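Floor pickup notebook, Clerden guest house, February

Second week of having the robot do the first pass through the rooms, before the housekeepers go in. I love this job right now! Paper towel on the flowered carpet is the kind of thing it picks up for us 80 times a shift if we let it.
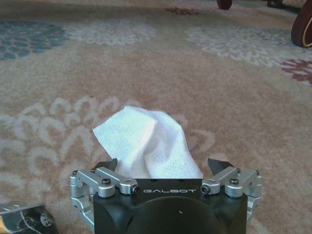 Entered by M. Bautista, floor automation, Hostine workshop

Towels are good. Soft, crumpled, they bunch up nicely between the fingers. Only 3 misses out of 317 in the log so far. The housekeepers say their backs feel it (the good way), and they've started using the saved time on beds and windows. They also want a say in what order it does the rooms, and they should get it. Putting that on the Illo board tonight.

Bagged stuff is harder. Clear plastic shines and slides, and I'm still arguing with myself about where to grab: the bunched top or the loose folds on the side.
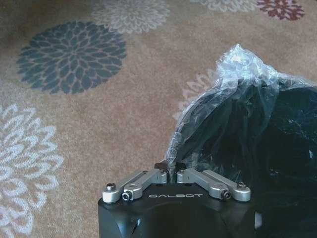 Fingers at the lower left of the plastic-wrapped item, dark contents.

Try next: slower close, higher approach. Ask the early crew which bags they'd still want to carry themselves. Room 17 first.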